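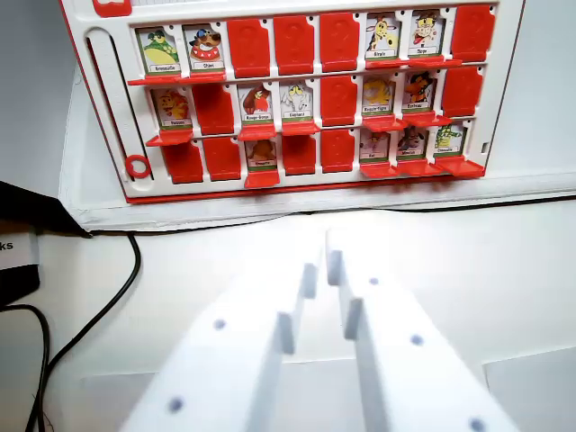 Progress report to the Vollomitz Fund: Jang Street toy and game library

Period covered: second quarter of the grant, ending October
Prepared by: Darragh Nic Giolla, library coordinator

Lending

The library is open four afternoons a week and one evening until 8. Members borrowed 1872 items in the period. Board games and guessing games made up the largest share, followed by wooden puzzles and ride-on toys. Ride-ons are popular but come back late more often than anything else, and we have shortened the loan on them from three weeks to two.

Guessing games for two players go out well with families who have one child at school and one just starting to read. The versions with animal characters are requested more than the ones with people. We bought two more sets from the small purchases line in the budget.

Missing parts

Missing parts were the main problem in our last report. Every game now has a contents card taped inside the lid, and a helper checks it against the box when the item is returned. This takes a few minutes per game and has made the desk slow after school lets out. Jong-dae Min has moved the checking to a separate table, and the line at the desk is shorter as a result.

Incomplete games used to be thrown out. We now keep a drawer of spare dice, pawns, timers and cards, sorted by publisher where we can tell. Several games have gone back on the shelf this way.

Catalog

The old spreadsheet has been replaced by Sirnine. Moving the records over took longer than planned because many items had been entered twice under slightly different names. The catalog now holds about 3000 items. Members can search it from home, but they can't yet reserve online. Fliketti, who host it for us, expect to turn reservations on early next quarter. There is no extra charge for this.

School visits

We planned four school visits and made 3. The fourth was put off when the van failed inspection. It has since been repaired out of the transport line and the school has agreed to a new date. Teachers asked most often for games that can be finished in a single class period, and for more than one copy of the same game so that a whole class can play at once. We don't have many duplicates and would like to discuss this for next year.

Spending

Spending is slightly under budget overall. Shelving came in lower than the quote. Cleaning supplies ran over, mostly wipes and replacement storage bags. We ask permission to move the unspent shelving money into supplies and duplicate copies. A revised budget sheet is attached.

Next quarter

Turn on online reservations and write a one-page guide for members.
Make the postponed school visit.
Finish the stock check of the puzzle shelves.
Replace the carpet tiles by the entrance, which are lifting at the corners.

Questions about the figures should go to Darragh Nic Giolla. Questions about the catalog can go to Jong-dae Min directly.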